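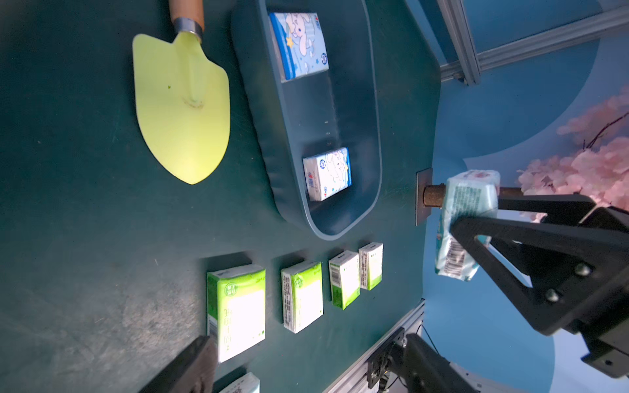 Cimthorpe Community Stores
Pocket tissues and wipes: how the donations table works

1/ The donations table at Cimthorpe Community Stores reopens this Sunday. This thread sets out how pocket tissues and wet wipes are sorted, and what residents are asked to bring.

2/ Small packets are among the most requested items at the Stores. They go into the day bags given out at the Rurholm drop-in and into the welcome packs at Nutsugah House. Last month 143 packets were handed out between the two.

3/ Tissues are laid out on the green table by design of wrapper. The blue and white packs with the puppy go in the teal tray. The white packs with green ends are set in a row below it, directly on the table top.

4/ Wet wipes are kept apart from dry tissues at every stage. The wrappers are similar in size and feel, and a packet of wipes placed in a bag of tissues is easily missed. Please check the label before putting anything down.

5/ Residents have asked whether part-used packets can be accepted. They cannot. The seal must be whole and the wrapper clean. Packets without a printed label are also declined, as the Stores must be able to tell recipients what they contain.

6/ Wipes should be within the date printed on the pack, where one is given. Scented wipes are accepted but are bagged separately for those who have asked for them.

7/ Please do not remove packets from the tray once they have been sorted. If a packet appears to be in the wrong place, kindly tell the person on duty at the desk.

8/ The garden trowel on the table belongs with the tool loan shelf. It has a pale yellow-green blade and a light wooden handle. Borrowers are reminded that hand tools should be returned to the shelf by the side door and signed in on the sheet.

9/ Day bags are made up from 4 pm. Each bag holds five packets of tissues and one of wipes, together with soap and a flannel. Where wipes run short, the bag goes out without them and a note is made for the following week.

10/ The target for June is 900 packets across all collection points, including the box in the entrance of the Plendar Road library. Multipacks are welcome and may be left in their outer wrapping.

11/ Boxed tissues, kitchen roll and toilet paper are handled by the household goods section and should be taken to the rear counter. They are not suitable for day bags.

12/ Groups wishing to hold their own collection may request a printed list of accepted items at the desk. Collected goods can be delivered during normal opening hours. Large deliveries should be arranged in advance so that shelf space can be cleared.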